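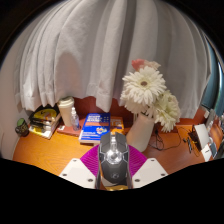 Computer mouse

A computer mouse is a small pointing device which is moved by hand over a flat surface, usually a desk. Its movement is changed into the movement of a pointer on the screen. Most mice have two buttons at the front and a scroll wheel between them.

Shape and parts

The shell of a mouse is normally made of hard plastic. Office models are rounded and plain, while models sold for games often have a faceted shell, raised buttons and glossy or metallic-looking parts. A maker's logo is commonly placed on the back part, under the palm. On the underside there is a sensor and several smooth pads, called feet or skates, which let the mouse slide.

Older mice had a rubber-coated ball inside, and this ball collected dust and had to be cleaned often. Optical mice use a light and a small sensor instead. They work well on wood with a visible grain, on cloth and on paper, but many have difficulties on clear glass.

Use on the desk

A mouse needs a free area of desk beside the keyboard. On a study desk this area is frequently shared with books, magazines and drinks, and the user must clear it before work. The Trallen guide to home desks advises a free space of 30 cm in width, and it recommends to keep cups and bottles on a tray at the back – a spilled drink is a common cause of damage. A mouse mat is optional on wood, although it protects the varnish.

Care

The shell can be wiped with a slightly damp cloth after the mouse has been switched off or unplugged. Dirt in the gap of the scroll wheel is removed with a dry brush. The feet become thin with years of use and can be replaced on many models.

Collections

The Isturent Museum of Office Objects, in Tresham, holds 1,308 pointing devices, of which 107 are on permanent display. The catalogue was last revised in January.

See also: Keyboard, Mouse mat, Trackball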